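The Slow Return of the Stone Counter

June 2, 2018

The quarry above Derese closes at noon in the hot months. By then the men have been at it since first light, and the cut blocks are lined up along the road with numbers painted on their ends. A truck takes them down to Plamside two at a time. The road is narrow and has no guardrail for most of its length, so the driver goes slowly and sounds his horn before the bends.

Volker Ruppert has bought stone from this hill for most of his working life. He is 60 and runs a cutting shop called Honurwood on the edge of town, in a former sawmill that still has the old name over the gate. When he took over the building he meant to change the sign. Customers already knew it, so he left it up.

For years his trade was mostly windowsills, stair treads and grave markers. Kitchens were a small part of it. People wanted counters that looked the same from one end to the other and could be ordered from a sample the size of a playing card. Marble does not work that way. Two slabs from the same block can differ, and a buyer who has fallen for a sample may not like what arrives.

That has started to change. Last year Honurwood cut more kitchen counters than windowsills for the first time. Ruppert does not have a theory about it. "They come in and they want the real stone," he says. "I ask them if they cook. If they cook, we have a longer talk."

The longer talk is about acid. Marble is made mostly of calcite, and calcite reacts with lemon juice, vinegar, wine and tomato. The reaction leaves a dull spot called an etch. An etch is different from a stain. A stain is something that has soaked into the stone, and it can often be drawn out with a paste of baking soda and water left under plastic overnight. An etch is a change in the surface itself, and the only way to remove it is to grind or polish the stone around it.

Sealers help with stains and do nothing for etching. Ruppert says this to every customer and expects to get a phone call anyway, usually after the first dinner party. He keeps a test piece in the office for the purpose. It is a strip of pale stone that has had half a lemon, a glass of red wine and a cup of coffee left on it overnight. He hands it to people and lets them run a thumb across the marks.

Some put it down and ask about granite. Others say they don't mind. In his experience the ones who don't mind grew up in a house with an old stone sink or step, and have seen what wear looks like after a few decades.

The finish makes a difference. Polished marble shows an etch as a flat spot in a shiny field, and it catches the light from a window. Honed marble, which is ground smooth but not brought to a shine, hides it much better. Most of the kitchen stone that leaves the shop now is honed. It takes less time on the machine, though the price is the same, and he is open about that.

Color has shifted too. White with gray veins was what everyone asked for, and it still sells. But the stone from Derese is warmer than that, running from cream to a light tan, and for a long time it was thought of as bathroom stone. It was used in hotels and train stations. Buyers who would never have looked at it are now asking for it by name, and the quarry has opened a second bench to keep up.

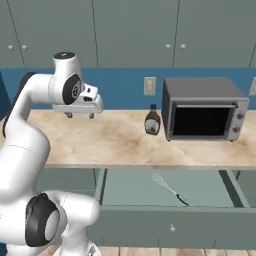 A beige marble countertop in a computer-rendered scene. Warmer tones are moving into the kitchen.

Designers have noticed. The Plollov studio, which plans kitchens for apartments in the older parts of the city, used Derese stone in 15 projects in the past year. Its advice to clients is to match the stone to the floor first and the cabinets second, and to look at the slab in the room's own light if the supplier will allow it. Ruppert allows it for cut samples. A full slab can weigh well over 300 pounds, and it goes to a house once.

Moving it is still the part he worries about. A slab travels on its edge, strapped to a frame, and is carried the same way. Laid flat without support, it can crack under its own weight, most often at the cutout for the sink, where only a thin strip of stone is left at the front and back. His crew glues a steel rod into a groove on the underside there before the piece leaves the shop.

In May they fitted a counter on the top floor of a building with no elevator. It took four men most of a morning – the stairs turned twice on every landing – and they rested the stone on folded blankets each time they stopped. The owner made coffee when it was done. She set the cups down on the new marble, then looked at Ruppert and went to find a tray.

He told her to leave them where they were.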